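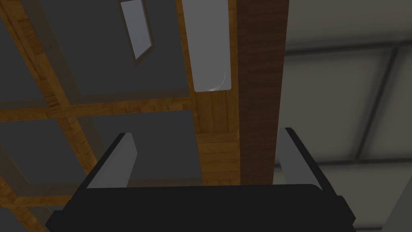 Quando se pergunta a Jericho Saludo se as máquinas já sabem fazer o trabalho de uma casa, ele pede primeiro que se diga qual casa. Há quatro anos que trabalha na Sturkano, em Votville, numa equipa pequena que programa tarefas domésticas em simulação, e aprendeu a desconfiar da pergunta geral. "Uma casa simulada é muito educada", disse-me. "O chão não tem migalhas, a porta não incha com a chuva." Mesmo assim ela não é fácil para a máquina. A pinça aberta, sem nada entre os dois dedos, com as vigas de madeira e os painéis cinzentos do teto por cima, serve-lhe para falar daquilo que considera a metade esquecida do problema: saber para onde se está a olhar. "As pessoas pensam na mão. Eu penso primeiro no pescoço", explicou.

Encontrámo-nos numa quarta-feira, às oito da manhã, porque depois dessa hora os computadores estão ocupados e ele também. Trouxe café numa garrafa térmica e uma folha dobrada com a lista das tarefas que a equipa experimenta: abrir uma gaveta, levar um prato da mesa para a bancada, apanhar um pano, fechar uma porta sem bater. Ao todo são 58. Perguntei quantas considera resolvidas. Ele riscou algumas com a unha, sem caneta, e pensou bastante tempo.

"Resolvida é uma palavra de catálogo", respondeu. "Eu digo que 30 correm bem quando ninguém muda nada. Se alguém muda a cadeira de sítio, já não digo 30." 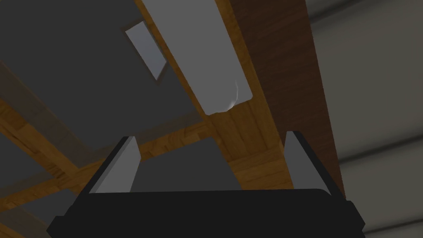
A conversa passou então para os erros, assunto de que ele gosta mais. Em agosto a equipa fez 1.047 ensaios de uma única tarefa, a de pegar num copo e pousá-lo numa prateleira. Os fracassos, contou, quase nunca foram espetaculares. O braço chegava um pouco antes do lugar, os dedos fechavam no ar, e o programa continuava convencido de que levava o copo. Fazia o percurso inteiro com muito cuidado e abria a pinça diante da prateleira. "É uma coisa triste de ver, porque o movimento é bonito", disse.

Para corrigir isto, a equipa acrescentou uma verificação depois de cada preensão. A máquina para, olha outra vez e só depois continua. O resultado melhorou, mas o tempo aumentou, e uma tarefa que uma pessoa faz sem pensar pode levar uns 280 segundos. Eu disse-lhe que, com este tempo, prefiro arrumar eu própria a minha cozinha. Ele concordou sem se ofender. Na opinião dele, a lentidão incomoda sobretudo quem fica a olhar, e o trabalho de casa é muitas vezes feito quando não está ninguém.

Quis saber também das lojas e das oficinas, pois a Sturkano recebeu perguntas da Polishchuk, uma empresa de armazéns que procura quem lhe reponha as prateleiras durante a noite. Saludo acha que ali o caminho será mais curto. As caixas têm medidas conhecidas, os corredores não mudam de um dia para o outro e, se uma peça falha, há um funcionário a poucos metros. Numa casa há sapatos no corredor, e há um gato.
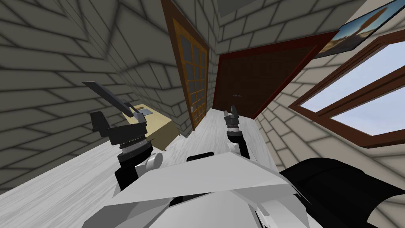 Skimon, que se sentou connosco a meio da manhã, não aceita esta divisão tão limpa. Na sua opinião, os armazéns parecem fáceis só a quem nunca trabalhou num deles: há caixas rasgadas, etiquetas coladas por cima de outras etiquetas, paletes deixadas à pressa no fim do turno. Disse que viu máquinas muito boas ficarem paradas diante de um pedaço de plástico no chão, e que a casa tem ao menos uma vantagem, a de perdoar. Se o pano fica mal dobrado, a família vive com isso. O cliente do armazém devolve a encomenda.

Saludo ouviu e não respondeu logo. Depois admitiu que a tolerância ao erro conta mais do que ele costuma dizer, e que a sua equipa mede só se a tarefa foi cumprida ou não. Um pano dobrado pela metade entra na tabela como fracasso. "Talvez seja injusto para a máquina", disse, "mas, se eu começo a dar meios pontos, no fim do mês tenho números lindos e nenhum pano dobrado."

Discutiram ainda um pouco sobre portas. Os dois estão de acordo que a porta é a tarefa mais enganosa de todas, pois obriga a mover o corpo enquanto a mão fica presa ao puxador. Uma pessoa dá um passo atrás sem dar por isso. O robô precisa de que esse passo lhe seja ensinado, ou que o descubra ao fim de muitas tentativas, e quando a porta abre para o outro lado é necessário recomeçar quase do princípio.
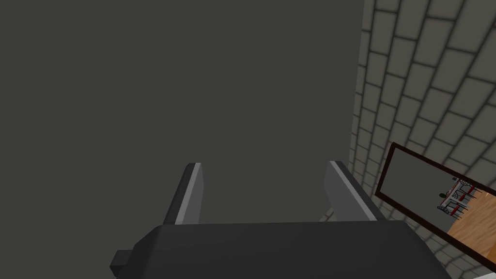

Perguto-lhe, já perto do fim, se teria em casa uma das máquinas que programa. Saludo riu pela primeira vez nesta manhã. Teria, sim, para levar a roupa de um quarto para o outro e para levantar coisas do chão, porque tem más costas. Não lhe daria a louça da avó, nem o fogão. Também não a deixaria subir escadas - a casa dele tem duas, ambas estreitas.

Sobre prazos não quis falar. Disse apenas que, no próximo trimestre, a equipa vai repetir a lista completa com os móveis trocados de lugar em cada ensaio, e que espera uma tabela bastante pior do que a atual. A primeira tarefa marcada é a gaveta.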